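**March, after lunch.** Leasing notes for the Hitcombe building, mostly so I don't forget and so Niamh can pick up where I stop.

Walked the model apartment again this morning with the tour script in hand. I still love the corner living room (that light!) but the script spends far too long in the kitchen and then rushes people past the closets, and closets are what everyone asks about. I moved the closet stop up to second place and it flowed much better. The whole tour, lobby to roof deck, now comes in at 40 minutes, and I think we could lose a few more if we stop apologizing for the freight elevator.

Rent sheet: the two-bedroom on the Lullitz side is listed at $3979 on our site and something older on the Minska listing page. I've written to them twice. Niamh Scanlon has a contact there and will try by phone.
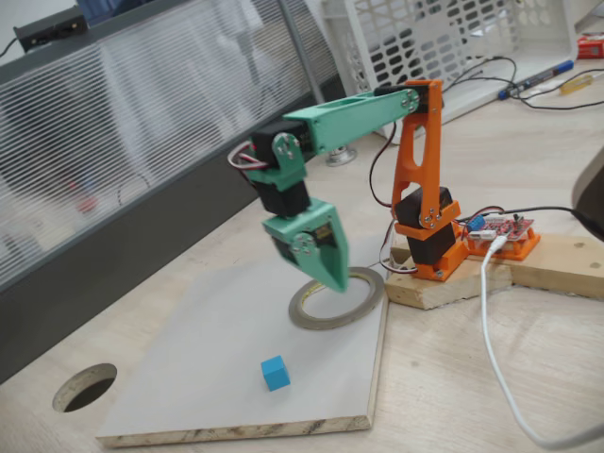 *Orange and green arm on its wood block, gripper down.*

Now the floor plan handouts, which I have been putting off and putting off. We have 153 apartments and only 2 layouts drawn nicely enough to hand to a person. The rest are the architect's sheets shrunk down until the room sizes are a gray smudge. I tried redrawing the one-bedroom myself with the furniture shown, a real bed size and a real sofa, and it's slow going but so much friendlier to look at. Kinyua quoted us for doing the full set; the quote is in the shared folder, and I'd like to say yes to it if the budget lets us.

Also: the paint on the seventh floor hallway is not the color on the sample card. Warmer, a bit pink in the evening. I rather like it, but the brochure should match whatever we keep. 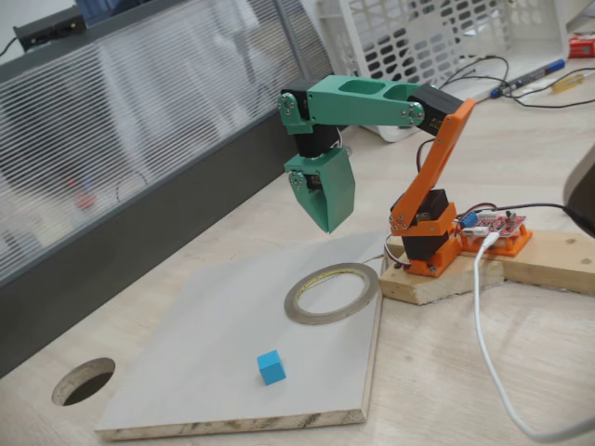

## Still to do

- New closet photos, doors open, lights on
- Pet fee wording (two versions going around, pick one)
- Ask Niamh how the Minska call went
- Roof deck hours on the lobby card
- Finish the one-bedroom drawing, then show it to Kinyua before starting another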